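Workshop notebook, Tuesday, 8.40 a.m.
Gavville ward results project, back room

Kettle's on, heater's on, and I'm picking up where I left off, which was halfway down the Lanz sheets with a headache. I'm writing this out properly for once because Ryszard is in after lunch and I'd like him to be able to follow it without me standing over his shoulder narrating.

Where we're at. The old council returns for Gavville are all typed up now, every ward, from the first elected council through to the one before amalgamation. That's 571 individual contests, counting by-elections, and I have checked that number twice because the first time I'd managed to count the mayoral ballots as ward contests (my own fault, I'd sorted on the wrong column and then gone off to make a sandwich). Wimov ward is clean. Bastik is clean apart from the by-election I'll come to in a minute. Lanz is a dog's breakfast.

The trouble with Lanz is that the returning officer of the day had a habit of writing the informal votes in with the loser's total, in a lovely looping hand, and then adding the column up as though he hadn't. So the candidates' figures look fine, and the total at the bottom looks fine, and they don't agree with each other. I went back to the newspaper's version of the count last night to see if that would settle it, and the paper has a third answer. I've put all three in the sheet, in separate columns, and coloured them yellow. Please nobody tidy them into one.

Largest winning margin: this is the one the councillors' office keeps ringing about, bless them, for the plaque. The popular story is that it belongs to old Bednarek (Ryszard's great-uncle, and yes, he's been very good about not leaning on me) with 1,474 votes clear in Wimov. That figure is right. I've found it in the declaration and in the minute book, same number in both. What I can't say yet is whether it's the record, as the Lanz contest two terms later might just beat it, depending on which of my three yellow columns you believe. If the informals come out of the loser's pile, the margin goes up by nearly 300 and there goes the plaque. 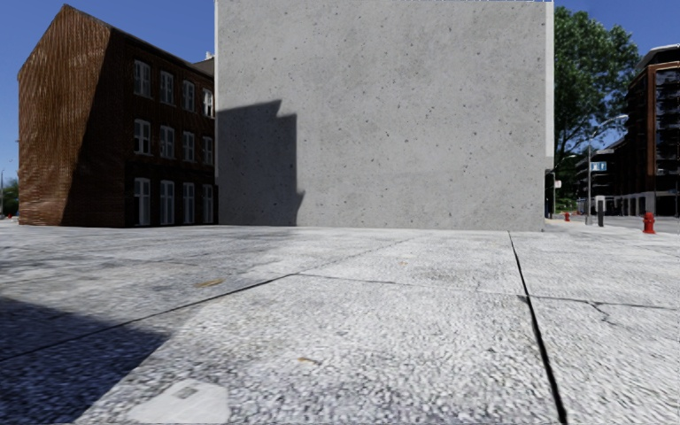 So the sensible thing is to find the scrutineers' slips for Lanz, if they survive. The finding aid says the slips were boxed by year, but the boxes were relabelled at some point by ward, and then somebody relabelled half of them back again. I got through 18 yesterday afternoon and found a great deal about drainage, a very cross exchange of letters over the hire of the hall, and a recipe for quince paste. No slips. I've pencilled a small tick on the lid of each one I've done, bottom right corner.

Bastik by-election. Only one candidate nominated, so there was no poll, but the later summary lists him as "elected, majority 1". I think a clerk simply didn't like leaving the box blank. I've entered it as unopposed with a note, and left it out of the margins table altogether.

While I think of it, we need to agree on what "served" means before we do the longest-serving list. Sworn in to sworn out, or polling day to polling day? It shifts a couple of the Wimov people up or down a place. I lean towards sworn in, as the minute book always records it and the polling dates are patchy, but I'm happy to be argued with over a biscuit.

2.15 p.m. Ryszard in. He agrees on sworn in. He also reckons the returning officer's deputy kept his own tally book, and that it may have gone to the historical society with the family papers in November. Worth a phone call. I tried at half past two and got the machine, left a message that was far too long.

3.50 p.m. Four more boxes, ticked. Found the Lanz nomination papers, which is encouraging, because they're in the right year and somebody has written "see also count" on the folder. See also where, though.

To do: ring the society again, ask about the loan form, yellow pencils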